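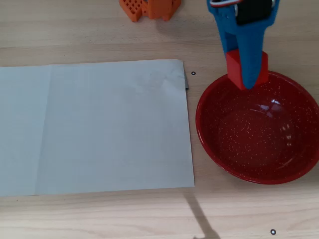
Ondon arm kit plus the Zondia imitation policy, four weeks in

Bought in August, own money. Wanted to see whether the published pick-and-place numbers hold up on a desk at home with a cheap arm and no lab behind me. Short answer: partly. Long answer follows, written in one go on a Sunday, so forgive typos.

What you get. Arm, follower and leader. Blue plastic gripper fingers. Power supply, a bag of screws with no labels on any of them. Assembly took me an evening and a bit. The manual is a PDF with the steps for the wrist in the wrong order (step nine needs to happen before step six, trust me). Calibration is fine once you stop rushing it.

The method. Zondia is plain imitation learning at heart. You drive the leader arm, the follower copies, cameras record, you train on the recordings. The bit that made me buy in is what they call staggered chunking: the policy predicts a run of moves in one go, then starts a fresh run before the old one finishes and blends the two. Paper by Bhuiyan and Karimi. Their claim is that the blend cures the stutter you get at the moment of grasping. Second claim is that you need far fewer demos than usual. Those are the two things I tested.

My task. Red cube into a red bowl. Yes, same colour, on purpose. Anyone can do a red cube and a white bowl. Speckled enamel bowl too, shiny, throws highlights all over the place, and I wanted to see if the thing would cope. Table is light wood. Left some paper lying on it as well as an orange lattice-y bit, becuase a bare table is a lie.

Demos first. Recorded 25, trained overnight, tried it in the morning. Bad. It would head for the cube nicely, close early, carry fresh air to the bowl and open with great confidence. Went up to 80. Much better. Approach smooth, grasp mostly central, release a bit high so the cube sometimes bounced. Went up to 188 and the bounce more or less went away, though I'd also got better at driving by then, so can't say which of us learnt.

So the "far fewer demos" claim: not at 25, not on my desk. Rokeya Bhattacharjee, who ran the same task on an Ellton arm, got decent results with the small set. Her cube was green. Make of that what you will. I think colour is doing a lot of work in these results and the paper says nothing on it.

The stutter claim though. That one holds. Switched the blending off and the arm shivered every time it got close to the cube, like someone threading a needle on a bus. Blending on, gone. Same weights, same cube, same light. One setting in the config. Easily the best thing here and I'd use it with any other policy.

Light. Late afternoon is rubbish. Long shadows across the table, bowl glaring, and it starts dropping the cube on the rim. Closed the blind, put a lamp on, fine again. Mixed some evening demos in with the rest and that helped a bit. Would have liked a warning in the docs.

Moving things. Bowl a hand's width to the right, still OK. Bowl over to the far left where I'd never recorded it, no chance, goes to the old spot and drops. Not a surprise but the demo video does rather hint otherwise.

Software. Install was painful. Roald Myklebust's setup notes on the forum got me through, the official page is out of date. Training is steady after that. Logging is good, you can replay any attempt next to the gripper readings and see exactly where it went wrong. Really liked that. Used it constantly.

Hardware gripes. Fingers are slippery, I stuck a bit of rubber on later and should of done it on day one. Shoulder motor gets hot after an hour, let it rest. The table clamp marks soft wood. Spare gears took ages to come and support answered one email out of three.

Compared with the Engelbrecht kit I had before: Engelbrecht is stiffer, quieter, nicer cables, costs a good deal more, and its own software is locked down so you can't touch the chunking at all. For learning how this stuff works the Ondon wins. For anything you need to run all day, no.

Have now done over 1,000 attempts, all settings mixed together. Will put the logs up once I've tidied the folder names. Valbona Vukčević has asked for the late afternoon ones first so those will go up before the rest.

Four stars for the method, three for the arm. Next is two cubes, then a lid.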